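Notes after the Trostmont open day
Intro to Automation, Unit 4: Picking up thin things
Handout by Inès Coste

What a day! Thank you all for the questions you threw at our hosts (Valentin Boyer told me he had to go look two of them up, and he has been running demos there since August). These notes cover the plate demo, the one most of you crowded in for, and they are what we'll work from in the lab.

1. Why a plate is hard

You pick up a plate without thinking. Your fingers slide under the edge, your thumb comes down on top, and your skin gives a little. A gripper with two stiff fingers gets none of that for free. It has to go to the rim, put one finger on each side of it, and close. Too high and it pinches air, too low and it bumps the table. The middle of a plate is no use at all, just a flat face with nothing to hold!

Valentin's word for the rim was "the handle that goes all the way around," and I love that. Any point on the edge will do, so the planner can pick the one that is easiest for the arm to reach.
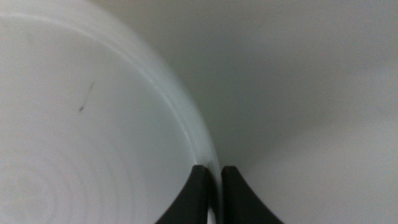
Fig. 1. Wrist camera view: the two fingers at the rim.

Look at how close the wrist camera gets. At this range the plate is mostly one big curve, and the curve is what you want. White on light gray is low contrast, so the shading next to the rim is a real help in finding the edge. Remember this when we get to edge detection, and keep your sketch of the rim curve from the worksheet.

2. Lifting the edge off the table

Somebody near the back asked how a finger gets under a plate that sits flat. Great question. One answer is to raise the plate, and then there is room below the rim for the lower part of the grip. Compare that with Idgate's approach from the reading, where the plate is pushed to the table's edge first.

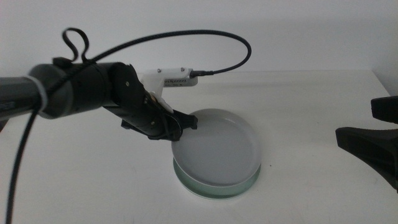

Fig. 2. Side view of the approach. The plate rests on a clear glass disc.

Notice also where the camera is mounted, up on its white bracket over the wrist, and the long arc of cable behind it. Cable slack matters more than people expect. Pull it tight and the wrist can't turn; leave too much and it snags.

3. For the lab

Read pages 29 to 34 of the Joly booklet before you come.
Work in pairs. Bring your rim sketch.
Try the grasp from three different points on the rim and write down which felt easiest to reach, and why.
If your gripper slips, keep the log anyway. I want to see those too!

Questions go to me, room 308.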